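4.3 Short songs and the live set

The previous section dealt with song length as a matter of recording. We now turn to the stage, where the same songs are subject to different limits. Our material consists of set lists from 138 concerts by two-member and three-member rock groups, collected from the archive of the Gekow concert hall and from the groups themselves. Where a set list did not match the sound desk recording, the recording was used. Concerts with more than one guest player were left out, as were shows where the group shared its time with another act.

Groups with short songs do not play short sets. This was expected from the earlier work of Schwaiger, who found that promoters in small halls book by the slot and pay by the slot, whatever is played in it. A duo whose songs last two minutes must therefore fill the same time as a group whose songs last six. The set lists show several ways of doing this. Some groups simply play more songs. Others join two or three songs into one block without a break, so that the audience hears a longer piece. A smaller number slow the songs down, extend the opening riff, or repeat the last chorus until the drummer gives a sign.

The joined block deserves closer attention, as it is rarely mentioned in reviews and is difficult to see on paper. In the handwritten lists it is usually marked with a line or an arrow between titles. Musicians in our interviews gave practical grounds for the habit. A duo has no third person to cover a change of tuning, and any silence between songs is filled by one of two people who may both be busy. One guitarist on the Zirkent label said that she began joining songs after a concert at which she had to speak to the room eleven times. Her current set has four breaks. She also reported that the blocks had changed the way she wrote new songs, with the last chord of one chosen to lead into the first of another.

Hall size had a weaker effect than we had assumed. The main room at Gekow holds 600 people, and the seated hall at Drikamholm holds 800. Groups that played both rooms in the same season used nearly the same order of songs in each. What did change was the amount of talk. In the seated hall, musicians spoke for longer between blocks and more often explained what a song was about. Several of them described this as a response to being watched by people who were sitting still. We have no measure of audience response that would allow us to say whether the talk was welcome.

Sales at the merchandise table were recorded for part of the sample only. They suggest that the songs played last in a set are not the ones buyers ask for. At Drikamholm, staff noted requests by title during the November series, and the titles named most often came from the middle of the set. The small pressings typical of these groups, often 1000 copies or fewer, make it hard to take this further, as many titles were sold out before the series ended.

There remains the question of how such work is judged by people who were not in the room. Prize juries in this field listen to submitted recordings, as a rule one song at a time and in an order set by the office. The Norðdahl award for independent rock follows this practice. Its rules ask for three separate tracks, with silence before and after each. A group that has built its set from joined blocks must cut them apart to enter, and two groups in our sample declined to do so. A third sent in a block as a single track and was asked to replace it. 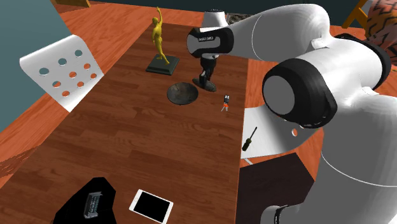
Jury members who spoke to us were aware of this difficulty, though they differed on what should be done. Hermine Schwaiger, whose study of small halls is cited above, has argued in favor of a separate live category with a full set as the entry. Others feared that longer entries would not be heard to the end. The language of these discussions borrows a good deal from sport, with winners, rounds and finals, and the objects linked with prizes do the same. The golden-yellow figure near the far end of the long table in Figure 4, standing with one arm raised high above its head, strikes a pose that would suit a sprinter as well as a singer. It is the pose of a single person, and several duos remarked in interviews that awards of this general type seem made for a soloist. One drummer said that her group would prefer a paid slot to any prize. The question of payment is taken up in Section 5.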